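Gorside Clear Ribbed Tray

Sold by Vrabec Home Goods
Bins & Trays > Clear

In stock, ships from our Trinirov warehouse

I've been selling trays out of this little shop for a while now, and the clear one is still the one I end up taking home myself (I have 4 in my own kitchen, and my sister keeps asking for mine). It's a long, thin-walled rectangle with a raised rim and a ribbed floor, and it's see-through all over, so you can tell what's in it without pulling everything out of the cupboard. I use one for tea boxes, one for batteries and birthday candles, and the rest move around depending on what kind of mess I'm fighting that week.

The ribs run the long way, and I like them more than I thought I would! Small jars don't skate to the back every time you slide the tray out, and crumbs drop down between the ribs where they're easy to rinse away. There's also a long slot with rounded ends molded in up by the rim. I hook two fingers in there when I'm pulling one off a high shelf.

A few things I get asked about a lot. It's glossy, so it shows fingerprints, and under a bright kitchen light it will glare back at you a bit. Wash it by hand with a soft sponge, please - scouring pads leave scratches and you'll see every one of them. It isn't meant for the oven or the microwave. I wouldn't stack anything heavy on the rim either. Canned tomatoes go in our Pokex wire basket, which is built for that kind of thing.

Details
Length: 270 mm
Color: clear
Sold singly or in a pack of 2
Returns: 30 days, unused, you cover the postage

If you're fitting out a drawer, measure the inside and leave yourself a little room for the rim (I didn't the first time, and that tray now lives under the bathroom sink holding hair ties). Packs come nested with a sheet of paper in between. Keep the paper if you're going to store them for a while, it saves the shine.

Orders placed on a Sunday go out with the next day's mail. Canvas totes are on their own page, and they can go in the same parcel as your trays if you order them together.

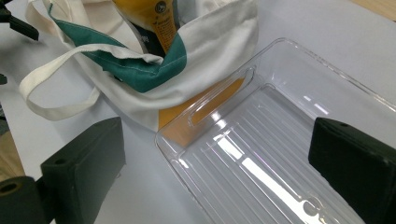

Can I put the tray in the fridge?
I keep one in mine for cheese and yogurt cups and it's been fine. Just let it come back to room temperature before you wash it in hot water.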